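Week 7 - Bottle episodes, or what a series does when the money has gone

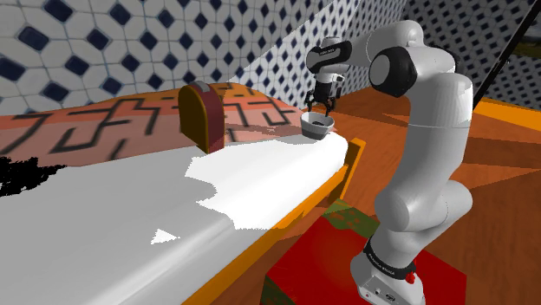 *Fig. 1. Computer-rendered interior: a bowl held over the corner of a bed.*

Reading for this week: the Beneš chapter (in the pack, after the page somebody photocopied upside down). Viewing: *Stikside*, series two, episode 7, and *Ikangate*, episode 11. Please watch both all the way through. I can tell when people have read the recap.

## What we mean by the term

A bottle episode is an instalment of a series made almost entirely on an existing set with the regular cast. The motive is usually financial. The production has overspent on a harbour explosion, and someone upstairs would like the next hour to take place in a kitchen.

Zuzana Beneš prefers a stricter definition. For her, the characters must want to leave and be unable to. An episode that happens to stay indoors is simply an episode that stays indoors, and she is quite severe about critics who muddle the two. Her test for *Stikside* is the kitchen door. Cheon tries the handle before the titles and again at the end, and everything between is people pretending they hadn't noticed.

I find this persuasive until I remember how many good examples it throws out. Yi-an Choo's reply, also in the pack, makes the case for the ones that got thrown out.

## Stikside, episode 7

Written by Gyu-bin Byun, directed by Deok-su Do. The family waits for a locksmith who is always on his way.

Things to watch for:

- **Who sits down.** Cheon stays standing until the argument about the funeral.
- The radio. It fills the gaps early on, then someone switches it off and it's never mentioned again.
- Heston's phone calls. We only get his half, and his half is mostly "right".
- The single cutaway to the street. Do fought to keep it. Byun thought it let the air out. I'm with Byun, but write the essay you want to write.

The dialogue has a reputation for being natural. Have a look at the script extract before you repeat this in seminar. Very few families take turns so politely while shouting.

## Ikangate, episode 11

This one is harder to love. Yi-an Jeon wrote it in a hurry as the replacement for a two-part finale, and the first act is largely people explaining where everybody else has gone. Then the power fails in the records office and it becomes the best thing in the series.

Compare the two on time. *Stikside* runs close to real time and makes you feel every minute. *Ikangate* skips whole hours, and we only know because the candle gets shorter. (It also gets longer once. Continuity was another of the savings.)

Beneš would say *Ikangate* fails her test, as the characters could walk out at any point. Choo says that is the horror of it. They stay because they have nowhere better to be - a feeling some of you will recognise from this module.

## For the seminar

Come with notes on one of these:

1. Does a bottle episode need the rest of the series to work? Would you show either of these to someone who'd seen nothing else?
2. Find the moment in each where the plot could end early. What stops it?
3. Pick a stage play set in one room. What can the camera do that the stalls can't?

Essay plans are due Jul 25, 2022, one side of paper. Narrow margins will be treated as a second side.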